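11/3/19
By Ottilie Eder

Part 7: Fitting new trucks and wheels

If you've followed along this far, your deck is gripped and the holes are poked through. Now for the fun bit! I've been putting boards together since 2001 and I still like this part best.

You'll need a skate tool (mine is an old Lehner, any T-shaped one will do), eight bolts and nuts, your trucks, four wheels, eight bearings and the spacers if your set came with them.

1. Push all the bolts down through the top of the deck. If one sticks, wiggle it. Don't hammer it, you'll chip the ply around the hole.

2. Turn the board over and drop the trucks on. The kingpins (the big bolts in the middle) face each other, toward the center of the board. I've put one on backwards more than once, and the board turns the wrong way when you lean – very funny for everyone watching.

3. Spin the nuts on by hand first, all eight of them. Then tighten each pair corner to corner, a little at a time, until the bolt heads sit level with the grip.

CAUTION: Stop when the heads are level. If they start sinking into the wood you've gone too far.

4. Press a bearing into each side of every wheel. I use the axle as a press: bearing on, wheel on top, lean on it with your palm. Flip and repeat, with the spacer in between if you have one.

5. Slide on a washer, then the wheel, then the other washer, then the axle nut. Tighten it all the way and back off a quarter turn. You want the tiniest bit of side play when you tug the wheel.

Note: the Zundel 538 trucks came with thicker washers and you only need one per side, on the outside. The newer ones take the usual two.

6. Stand on it, on carpet or grass, and lean both ways. Too stiff? Loosen the kingpin nut half a turn. Too wobbly, tighten it. Gertraud Leitner over at the Hurham bowl rides hers so loose I can't get down the driveway on it, so go with what feels good to you.

CAUTION: If the kingpin nut doesn't cover all the threads, it's too loose to ride.

Check the axle nuts again after your first session at Sorneck or wherever you skate, and after that whenever you hear a rattle. Bearing cleaning is in Part 8, and please don't use cooking oil before you've read it.

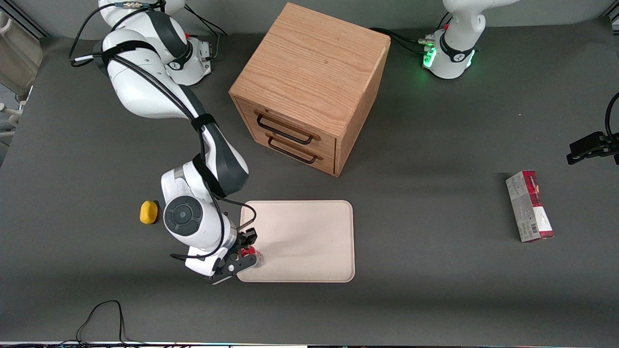

Two white robot arms over a gray work table, with a tray at the front-middle.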